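Contract length and minutes played

10 Jul 2020

I finished the spreadsheet on player contracts at our club. It covers 172 deals, from first-team signings down to youth terms, and 3776 appearances. Players in the last year of a deal started 70 percent of available matches. I expected less.

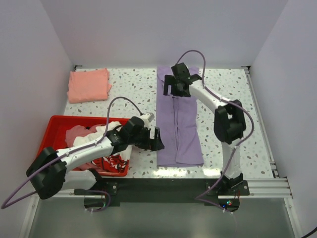 Folded pink cloth, with the red tray below it.

Aravind Nair asked whether loans were included. They are, and the minutes go to the parent contract. Innes Gillies would split them out, which leaves too few left backs to compare. Goalkeepers are on a separate sheet. I dropped 4 deals with no signing date.
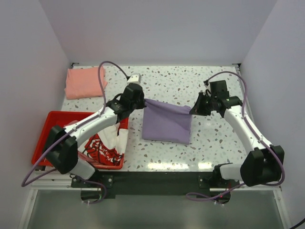
Speckled tabletop between the two arms.

Next is extension options. The club lists them in the season review but not who holds them, so each one has to be checked against the match programs. I have the older ones up to the second relegation.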